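Keep Your Clothes Longer. No, Longer Than That

Written fast, between loads, sorry.

I gave up buying clothes in January. Not forever. Just a year, maybe less if my boots go. And what I've noticed so far is how much of my closet was never about needing anything. It was about the little hit. The package at the door. The Brallus sale emails, 40 percent off, ends tonight, ends tonight again tommorow.

So here's my opinion, for what it's worth. Most of us own enough. More than enough. I went through every drawer and got to 526 items, socks included, and I would have told you I was a person who doesn't shop much.
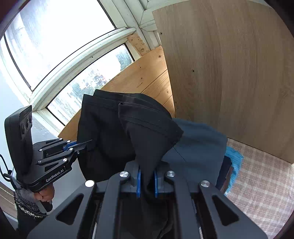 One reader wrote in after my last post to say that cheap clothes are the only clothes some families can afford, and that she was tired of being scolded by people with good coats. Fair. She's right and I should have said it first. If you have three kids growing out of everything, buy what you can buy, and don't let me or anyone else make you feel bad.

But that's not who the sale emails are for. Come on. They're for me – the person who already has nine sweaters and is looking at a tenth. My Marchetti coat cost 200 dollars and I winced for a week. I've worn it for years. The stuff I paid almost nothing for? Couldn't tell you where half of it went. Donated, I guess. Which we all say like it's a happy ending.

And the donation thing bugs me. The thrift store in Brultside had a sign up last time, no more bags please. A whole back room full. We're using them as a trash can with better manners. 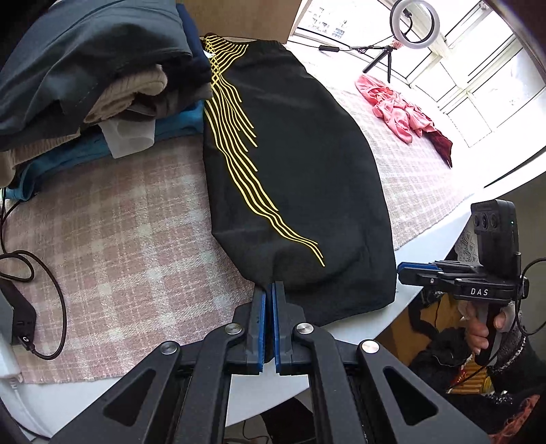

Sorting is the part I keep putting off. You can't do it in your head, you have to get each thing out and spread it flat and look at it. Somthing black looks like every other black thing until you do. Then there's yellow wavy lines running down one side, and a small white label up at the edge, and you have to decide. Keep, mend, pass to a friend. Most of mine were keep, once I'd looked properly.

Mending I'm bad at. Buttons, fine. Hems, no. The alterations counter at Tellico does hems while you wait and I've been twice now, which is two pairs of pants I didn't replace.

Anyway. Not asking for a year from anyone. Try a month. Delete the emails before you open them. I've got a load to move over.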